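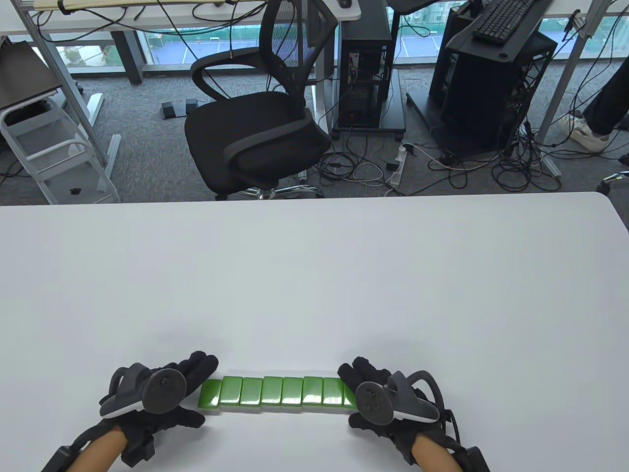
Skedik to Run After-School Homework Rooms in 11 Public Schools

October | By the Skedik press office
2 min read
14 shares | 0 comments

Skedik, the education nonprofit, will open after-school homework rooms in 11 public elementary and middle schools at the start of the spring term. The rooms will be free to all students in grades three through eight and will stay open until 5:30 p.m. on school days.

Each room will be staffed by a certified teacher and two paid aides. Students can get help with reading, math and science assignments, borrow textbooks and use a school laptop. Enrollment will be capped at 15 students per adult.

The program grew out of a pilot at Alcantara Middle School, where a homework room has been open for 12 months in a former art classroom. Teachers there asked for the room after many students told them they had no quiet place to work at home or no one to ask when they got stuck.

"We are not adding a second school day," said Éabha Mac Suibhne, program director at Skedik. "Students come in, have a snack, finish what was assigned and go home. If they finish early, they can read or play a board game. Teachers at Alcantara said they wanted it kept simple, and we agreed."

Schools taking part must provide a classroom, access to restrooms and a staff contact who is in the building until closing time. Skedik will pay wages, supplies and snacks. Principals will keep control over which room is used and may close it on testing days or during school events.

Transportation is still being worked out. Late buses will run from 8 of the schools under the current plan. At the others, families will need to arrange pickup until a route is added. Skedik said it is in talks with the district's bus contractor, Fomano, and expects to update families before winter break.

Sign-up and attendance will be handled through Jurkura, the messaging system the district already uses to contact parents. Paper forms will be available in every school office in English and Spanish. Students do not need a teacher referral, and a family can withdraw a child at any time.

Skedik is also hiring. Certified teachers, retired teachers and college students in education programs may apply for room positions. All staff must pass a background check and complete a paid training session before the rooms open. Current district teachers may work up to two afternoons a week.

Principals whose schools are not on the first list may ask to be considered for the fall term. Requests should be sent to the Skedik program office with a short note on available space and expected student numbers.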